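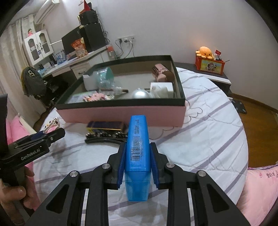 附件1：床上待归位的小件，粉色外壁的盒盖先当托盘用

首页 工单 知识库 配件 我的

工单编号 375
标题：Sosar 桌面收纳盒装满后盖不严，清点时多出一段带小轮的弧形轨道
分类：收纳用品 / 使用与装箱
状态：已关闭（留一项待认领）
受理：Lesto 售后支持
提交时间：2024年12月

【提交内容】

卧室书桌上的小东西一直没有固定位置，买了 Sosar 收纳盒想一次收进去，放在书桌下面。第一次装完盖不上，盖子一角翘着，按下去松手又起来。倒出来重新装，换了一角翘。第三次少放了几样，能盖，可是盒子一提起来，里面的东西往一边倒，盖子又开了。

现在全部倒在床上，盖子翻过来放着，东西先堆在盖子里，免得滚到被子里找不着。附件1就是这个状态。蓝色半透明的塑料盒是最占地方的一件，竖着放高，横着放长，不知道应该怎么摆。

另外清点的时候发现一段黑色弧形的轨道，上面有一排小轮子。不记得是哪里来的。想确认是不是收纳盒的配件，如果是的话装在哪里，盖不严是不是因为它没装上。

想知道三件事：盒子是不是坏的，要不要换；这些东西到底能不能装进一个盒子；轨道是什么。

【处理记录 1】受理

已收到。先不安排换货，按装箱问题排查。请先做下面几项，不用急着把东西放回去。

1. 盒身清空，放在桌面或地板上，盖子扣上，四个角依次按一遍。床垫是软的，在床上扣盖子容易判断错。
2. 看盖子的黑色边沿上有没有粘着纸屑、胶带或者塑料袋的碎片。
3. 量一下盒身内侧的深度，从底板量到边沿下面的台阶，不要量到最上沿。
4. 把蓝色半透明盒子三个方向的尺寸都量一下。

暂时别用重物压盖子。之前有工单是压了一夜，边沿压变形了，后来只能换盖。

【处理记录 2】提交人补充

空盒放地板上扣了，四个角都能扣住，提起来不开。边沿上有一小条透明胶，撕掉了，应该是拆包装时留下的。撕之前没有试空盒，所以不知道是不是它的原因。

蓝盒子竖放比盒身内侧高出 5 毫米。横放不高，但是一横放，白色的长方形盒子就没地方了。

【处理记录 3】分析

空盒四角能扣住，盒身和盖子没有问题，不需要换货。

高出 5 毫米已经足够让盖子翘起来。竖放时哪一侧靠着蓝盒子，哪一侧的角就起来，这和前两次翘的角不一样对得上。第三次是另一个原因：里面没有填实，提起来的时候东西滑动，顶到盖子。

调整方向如下。

蓝盒子横放，贴着盒身的长边，带条码标签的一面朝上。标签朝上方便以后找，也不会在侧壁上磨掉。

白色长方形盒子不放进 Sosar，直接放抽屉或者桌上的柜子。它本身就是有形状的容器，套进另一个盒子里只是占地方，取用还要开两次。

玫瑰金色的圆筒靠角放，前面用白色的方形小包顶住。圆的东西单独放在中间一定会滚，那个银色球形的也一样，放在圆筒和盒壁之间的空当里。

粉白色的糖果小包连成一条，不要撕开，折一下塞在侧面，可以当填充。吃的东西如果打算近期吃，建议拿出来，桌上不是有零食么，放在一处比较省事。

塑料袋把空气挤出来再放，袋口朝下压在别的东西下面。卡片平放在盒底，最先放。

那根棕色的小棍请自己判断还要不要，要的话顺着长边放。

【处理记录 4】提交人补充

按顺序装了一遍。卡片最先放，然后蓝盒子，然后圆筒和小方包。盖上了，四个角都扣住了，提起来走到门口再走回来，没开。

但是深蓝色带金边的那个盒子还在外面，它也想放进来。之前没说清楚，它一直是跟这些东西放一起的。放进来就又盖不上了。

还有，床上有一根细的黑线也没收。

【处理记录 5】处理意见

深蓝色金边的盒子不建议硬塞，有两种办法。

办法一，单独放。硬盒子自己能立住，可以直接放在柜子里或者书桌靠墙的一侧，上面还可以再放一层轻的东西。

办法二，把里面的东西倒进 Sosar，盒子本身收起来或者处理掉。如果盒子有纪念意义，就用办法一。

线单独处理：绕成手掌大小的圈，用扎带或者旧发圈固定，先确认它是哪个设备上的，再贴一小条纸写上名字。不知道用途的线不要混进杂物盒，下次倒出来还是不知道。书桌上有显示器和音箱，可以先从这两样查起。

重量方面顺便说一下，Sosar 单盒建议装载不超过 3,000 克。按您列的这些，正常不会超，不过如果以后拿来放书或者充电宝之类的，要留意底板。

【处理记录 6】提交人补充

深蓝色盒子选了办法一，放在书桌靠墙那边。

线对了一下，显示器和音箱都不缺线，没对上。先绕起来了，贴的纸条写“未知”。

厨房体重秤称不准这么小的东西，没称，手提着不重。

轨道还是想知道是什么。拿去跟盒身比了，没有能卡进去的地方。

【处理记录 7】轨道核对

查了 Sosar 的装箱清单：盒身一个，盖子一个，说明卡一张。没有轨道，也没有带轮子的零件。各个尺寸的版本都一样。

又查了 Joo 抽屉分隔系列，里面有滑轨，但是直的，没有弧形，轮子也不在轨道上。尺寸对不上，颜色也对不上。

Neltuseck 仓库那边确认过，五月之后发出的批次没有混装其他产品的记录，您的订单在这个范围内。

所以这段轨道不是我们的配件，盖不严和它没有关系。它属于什么东西，凭一张照片判断不了，不往下猜。建议：

先不要扔。单独装一个小袋，袋上写发现日期。
看看背面有没有型号或者模具字样，有的话发过来，可以帮着查。
家里最近有没有拆过带滚轮的东西，柜门、玩具、桌下的键盘托都可以看一眼，对应的位置如果少一段，就是它。

【处理记录 8】提交人补充

背面没有字。键盘托没有，书桌就没装那个。柜门是玻璃门，没有轨道。玩具还没有翻，在另一个房间。

先装袋了，和那根未知的线放在一起。

收纳盒用到现在没再开过。中间拿过一次圆筒，拿完随手放回去，盖子又翘了一点，重新把小方包顶回圆筒前面就好了。能不能在盖子里面贴一张图，标一下谁放哪里？

【处理记录 9】回复

可以贴，用便签纸或者薄的不干胶，贴在盖子内侧灰色的面上，离边沿留出一指宽。不要贴到黑色边沿上，边沿上多一层纸就可能扣不紧，之前那条透明胶也是同样的道理。

图不用画得很细，写“蓝盒”“圆筒”“小包”三个位置就够，其余的都是填空当的。

以后如果加东西，先拿一件出去再放一件进来，装完在硬的平面上扣盖。在床上装没问题，扣盖还是放到桌上。

【处理记录 10】关闭

提交人 24 小时内没有新的反馈，按流程关闭。

原因归档：
一、蓝色塑料盒竖放超高，盖子一角翘起。
二、内部有空当，圆形物件移动后顶盖。
三、盖沿残留透明胶，影响不能确定，已清除。

处理结果：调整摆放顺序，白色长方形盒和深蓝色金边盒移出单独存放。未换货，未寄配件。

遗留项：带小轮的黑色弧形轨道来源未查明，不属于本产品，由提交人保管。如果在玩具里找到对应位置，可以直接在本工单下补充，不用重新提交。

给同事的备注：装箱清单页面上没有写“以上为全部零件”，提交人是因为这个才怀疑轨道是配件的。已经向页面维护提了修改，加一行就行。说明卡上“请在平面上使用”也建议改成“请在硬的平面上扣盖”，原来那句看的人不会联想到床。

相关知识：收纳盒盖沿清洁 / 硬盒与软包的摆放顺序 / 来源不明的线材怎么存

有帮助 24 评论 5 分享
最后更新：工单关闭当日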